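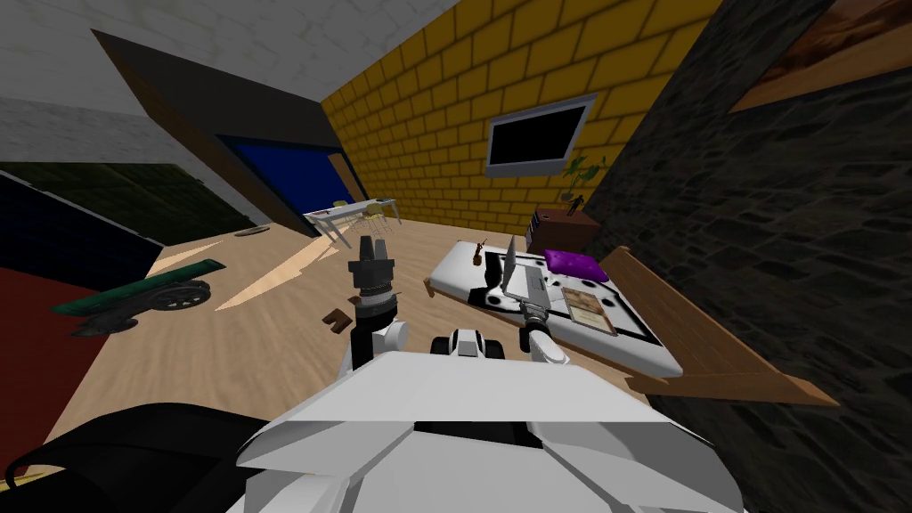
What size rug goes under a queen bed?
An 8x10 for most rooms. Sits under the lower two thirds of the bed, stops short of the nightstands, leaves a good strip to step onto on both sides. Small room, 6x9. Got a bench at the foot, go up to 9x12.

Skitus Flatweave Bedroom Rug
By Drulteo
Updated 9/29/23

Low pile, cotton and wool blend, made for bedrooms with wood or plank floors. Lies flat, goes under most doors. No fringe — we dropped the fringe in February, too many caught in vacuums. If you bought the old fringed one and want a match, email the shop, there are a few left in Oat and that's it.

Sizes
5x8
6x9
8x10
9x12
Runner, 2.5 x 10

Colors
Oat
Slate
Rust
Faded Blue (8x10 and runner only for now)

Colors look different on every screen. Order a swatch first, 3 dollars, comes off the price when you order the rug. Slate runs a bit greener than people expect, Rust is more brown than orange.

Details
Pile height: under a quarter inch
Backing: none, pad sold seperately
Edges: bound, same color as the rug
Reversible: yes, stripe is fainter on the back
Underfloor heating: fine with the felt pad, not with the rubber one

Which pad
Erdem felt pad for cushion. Erdem grip pad if the rug isn't held down by furniture, so runners mostly. Cut the pad an inch shorter than the rug on every side. Kitchen scissors work on the grip pad, the felt one wants a utility knife. New floor finish? Wait until it has fully cured, ask whoever did the floor how long. Don't put rubber on vinyl plank at all, it can stain.

Getting it under the bed
Two people is easier. Pull the bed toward the wall end, unroll from the foot, lift the legs over one pair at a time. Don't drag the legs across the weave. It will show creases from shipping, roll it backwards overnight or just leave it, they drop out in a few days. Corners too.

Care
Vacuum with the brush off. Blot spills with cold water, no scrubbing. Not machine washable, not even the 5x8, please stop asking the runner too. Turn it end to end twice a year if one side gets the sun. Some shedding the first few weeks is normal with the wool.

Shipping
Ships rolled in plastic from our Russide warehouse, leaves in 5 business days. Over 600 dollars ships free. Under that, price shows at checkout by zip code. 9x12 comes by freight, curbside only, they will call you first so put a real phone number.

Returns
30 days, unused, rolled back up. Tape is fine, staples are not. You pay the return on color changes, we pay if its damaged or we sent the wrong one. Cut pads can't come back. Swatches are yours to keep.

Custom sizes
Any length in the 2.5 foot width. Wider pieces, ask. Custom is final sale — measure twice, then send us the numbers in inches, width first.

Stock
8x10 Oat back in, 6x9 Rust low, 9x12 Slate on backorder. Add your email on the size you want and we'll send one note when it lands.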